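How a Bouquet Gets Into a Vase

Words by Wendell Kasprzak
Galli Junior Explainers, number 66
Reading time: 6 minutes

A bouquet is a bunch of flowers put together on purpose. The word comes from French and you say it "boo-kay". People give bouquets at birthdays, at concerts and when someone is sick. After that the bouquet needs somewhere to stand, and the usual place is a vase.

Why a vase?

Flowers in a garden stand up by themselves. The roots hold the plant in the ground and the stem holds up the flower. Once a flower is cut it has no roots, so it falls over. A vase does two jobs for it. The sides hold up the stem, and the inside holds water.

Cut flowers can still drink. Inside each stem are very thin tubes, much thinner than a hair. Water goes in at the cut end and moves up the tubes to the leaves and petals. As the leaves lose water to the air, more water is pulled up to take its place. You can see this if you put a white carnation in water with blue food colouring. After a day or so, the edges of the petals start to turn blue.

Tall or short?

The shape of the vase changes how the flowers sit. A wide vase lets stems spread out and lean on the rim. A narrow vase keeps them close together and fairly straight. If the vase is much shorter than the flowers, the bouquet can be top-heavy. That means most of the weight is up high, and a small bump can knock the whole lot over.

A tall, narrow vase has a small base, so it can tip too. Water helps with real flowers, as it adds weight near the bottom. Artificial flowers don't need water, but you can put clean pebbles in the vase to do the same job. Lower them in gently if the vase is made of glass.

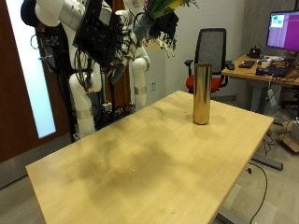
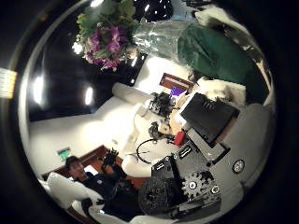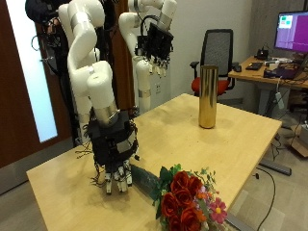
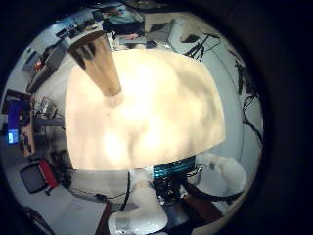 A bouquet appears in the first three pictures. The tall gold vase is in the first and third.

Putting the flowers in

This way works for most bouquets. You might want a grown-up nearby for the cutting.

Stand the vase on a flat table, away from the edge. For real flowers, fill it a bit more than halfway with cool water.

Take off any wrapping. Some people leave it on because it looks nice, but loose paper or plastic can catch on the rim.

Pull off any leaves that would be under the water. Leaves rot when they stay wet, and rotting leaves make the water cloudy and smelly.

Ask the grown-up to cut a little off the end of each stem, on a slant. A slanted end can't sit flat on the bottom of the vase, so water can still get in.

Hold the bouquet partway down the stems with one hand. Don't hold it by the flowers. Petals bruise easily, and even cloth ones can come loose.

Lift it until the ends of the stems are higher than the top of the vase. This is the part people rush. If you don't lift high enough, the stems bump the side of the vase and push it over.

Move the stems above the opening, then lower them slowly. Use your other hand to keep the vase still. If a stem gets stuck on the rim, lift the bunch up a little and try again – don't push.

Let go, then turn the vase around and look at it from each side. Tall flowers usually go in the middle, with shorter ones near the outside.

Real or artificial?

Artificial flowers can be made of silk, polyester, paper or plastic. Many have a wire inside the stem, so you can bend them. To tell what you've got, look at the cut end of the stem. If you can see the tip of a wire, it's artificial. Real petals usually feel cool and slightly damp. Real leaves often have small marks or holes in them, and two leaves on the same plant are never exactly alike.

Artificial flowers last for years, but they get dusty. A soft, dry paintbrush is good for cleaning between the petals. Real ones often last for up to 7 days, sometimes longer, if you change the water every second day and keep them out of hot sun.

Words to know

Stem: the long part that holds up the flower.
Rim: the edge around the top of a vase or cup.
Base: the bottom part that something stands on.
Artificial: made by people to look like something from nature.
Top-heavy: having too much weight near the top.

Something to try

Find an empty plastic bottle and a few pencils. Stand the bottle up and drop the pencils in, one at a time, using one hand only. Then try holding all the pencils in a bunch and putting them in together. Was it harder? Do it again with some water in the bottle and see if it still wobbles.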